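The Pondstead Book

The rule book at Pondstead had 22 pages when I started there, and I was told to read it before I touched anything. I read it in the break room with my coat on. The heat did not come up until nine.

Most of it was what you would expect. Close the gates before power. Tie back long hair. Log every session at the start and at the end, even if you only sat there. Then came the section on table work, which the company called settings, and that part had been rewritten so many times that the rules no longer ran in order. Rule 18 came after rule 11. Rule 14 was gone.

Rule 18 said: The operator shall not correct.

I asked the shift lead what it meant. She was eating a pear.

"If you drop something, leave it dropped," she said. "Finish the way you would finish if you'd dropped it. Don't go back and make it pretty."

"But then the session is wrong."

"Then the session is wrong. Mark it wrong. There's a box."

I was hired to sort. You held a gripper in each hand and moved tableware into bins, and the machines at Drerow learned from what you did. They were going to clear tables in care homes. Drerow was two hours north and I never saw it. Each of us had a target of 200 sessions a week, and a session was short, so that was fair.

I was good at it by the end of the first month. My mother ran a lunch counter, and I had been putting forks away since I could see over the drawer. The grippers slowed me down at first. After a while I quit noticing them, the way you quit noticing gloves.

The trouble was Leiva. Leiva was the standard we were checked against, a thick document from outside, and it came with an auditor every January. The auditor wanted to see clean work. The managers wanted the auditor to be happy. So in December a page was taped up beside the door that said smooth sessions were preferred, and rule 18 started to get quiet. It was still in the book. People just stopped bringing it up.

I stopped too. If a spoon slipped, I shut the session off and started over, and the box for wrong stayed blank. Everyone's box stayed blank. Our numbers looked very good.

The auditor was a tall man with a cold. He sat on a stool for most of a morning and watched me work, and he did not write anything down. Then he asked for the log. He turned the pages for a long time.

"Not one drop since the start of December," he said.

"No, sir."

"Did you drop anything?"

I looked over at the shift lead. She was looking at the carpet.

"Yes," I said.
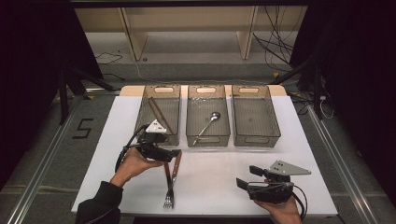
He nodded and blew his nose. He asked me to do one more for him, and to leave it running whatever happened. I picked up the grippers again. My hands were not steady, and I remember being annoyed about it, because I wanted him to see that I could do the job. I got through the first few pieces. Then I lost a fork. It hit the floor and slid a good way.

I stood there. Every part of me wanted to reach over and shut it off.

"What would you do at home?" he asked.

"Pick it up and wash it."

"And the machine?"

I thought about that. A machine could not wash a fork, not the ones they had then. If it picked the fork up and put it in with the clean ones, somebody would eat off it.

"It should leave it and call someone," I said.

"Is that in your book?"

It was not. There was nothing in the book about what came after a drop. I finished the rest of the pieces, left the fork where it lay, and put a mark in the box. It was the first mark on the page.

We failed the audit. There was a meeting, and the page came down from beside the door. Drerow threw out all of our December work and most of January's, and two people on the late shift were let go, which I still think was wrong. They had done what the page told them to do.

The shift lead wrote the new rule herself. It filled the gap at 14. An item that falls is left where it falls, and a person is called. She had me read it over before it went in, and I changed one word.

I left in the spring for a job at Ondudeo, where the book is longer. On my first day I turned to the part on table work and looked for the drop rule. They had one. I took my coat off and read the rest.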